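3. Materials and Procedure

3.1 Floor patterns

Repetition in a tiled floor texture is easy to measure and hard to rate. A texture of fixed size, laid edge to edge, gives a clear peak in the autocorrelation of the floor area, but viewers often report no repeat at peak heights well above those found in real floors. Earlier work on this gap used bare planes seen straight on. We used furnished interiors, in which part of the floor is hidden and the visible part is broken into pieces of uneven size and shape.

The floor patterns came from the Tsakiris set, which holds plank, parquet, brick and stone textures at one resolution. Only the plank textures were used. Each was tiled at three scales, and each scale was rendered with and without random offset of the rows. Joint width was left at the value supplied with the texture. Color was not changed, apart from a common white point applied to all renders.
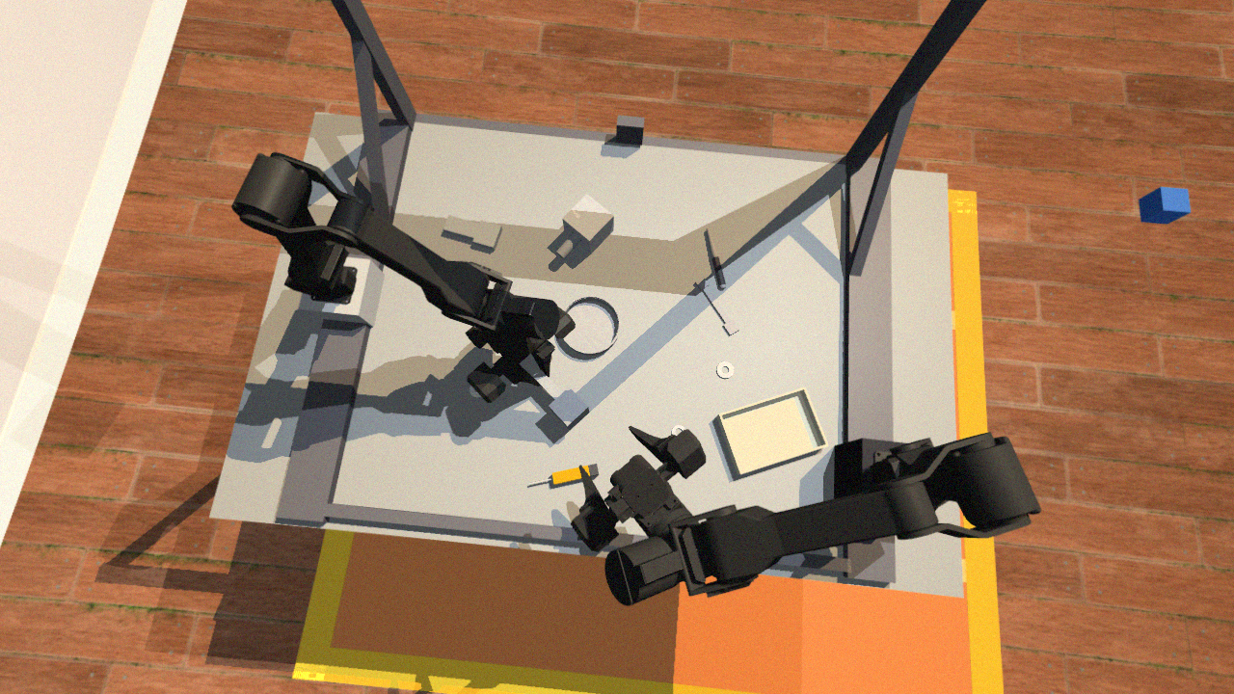 Figure 3. Rendered overhead view, plank floor with staggered boards.

The floor mask was drawn by hand at full size and then shrunk by two pixels on all sides to keep edge blending out of the measurement. Shadowed floor was kept in the mask. Dropping it would have removed the areas where joints are hardest to see, and these are areas viewers still look at.

Repeat strength was computed on lightness only. The masked floor was first mapped back to a flat plane using the known camera position, so that a given repeat length had the same meaning near and far from the camera. Missing areas were left out of the sum, and each lag was divided by the number of valid pixel pairs at that lag. Lags with too few pairs were dropped. The final score, called the Henau score below, is the height of the tallest remaining peak over the mean of its neighbors.

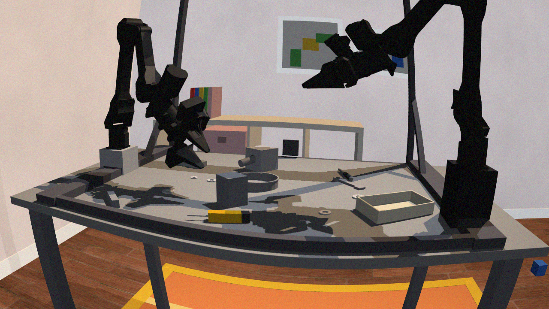 3.2 Viewers

We recruited 369 adults at two sites, Monmont and Ferkdale. Data from 318 were kept. The others were dropped for failing the acuity check, for leaving before the second block, or for giving the same answer on every trial in a block. The two sites used the same model of display, set to the same peak brightness, in rooms with the blinds closed. Testing ended in August.

Viewers were told that they would see pictures of rooms and would be asked about the floor. The word "repeat" was not used until the end of the practice block, where a strong repeat was shown and pointed out. In a pilot without this step, many viewers took the question to be about the width of the boards.

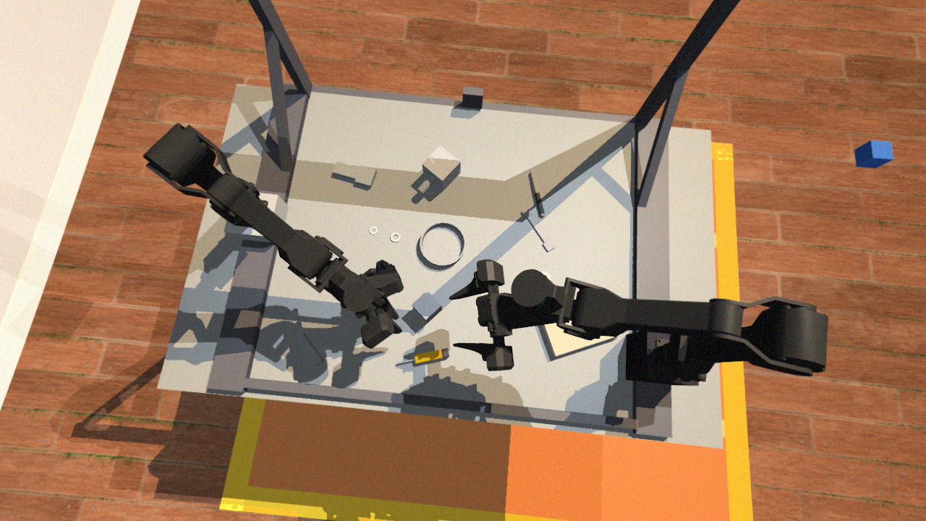
3.3 Task

The pool held 2,176 image pairs. Both members of a pair had the same camera position and furniture, and differed only in tiling scale or row offset. Each image was shown for 2,000 ms, with a gray field between the two. The viewer then pressed one of two keys to mark the image in which the floor pattern seemed to repeat more. There was no time limit on the answer, and no feedback was given outside practice.

Pair order was shuffled for each viewer. The order of the two images within a pair was balanced across viewers at each site. A short break was offered halfway through each block, and most viewers took it.

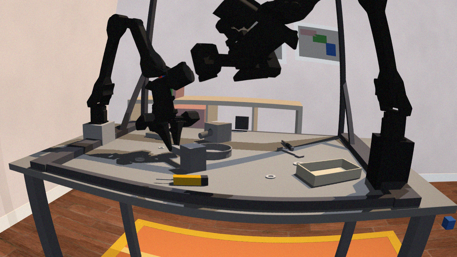
Figure 4. Rendered view of a gray tabletop with a curved front edge.

Choices were fitted with a logistic model having the difference in Henau score, the difference in tiling scale, and the share of the image covered by floor as fixed terms. Viewer and camera position were random terms. Site was tested as a further fixed term and removed, as it did not improve the fit. Trials with answer times under 200 ms were excluded before fitting.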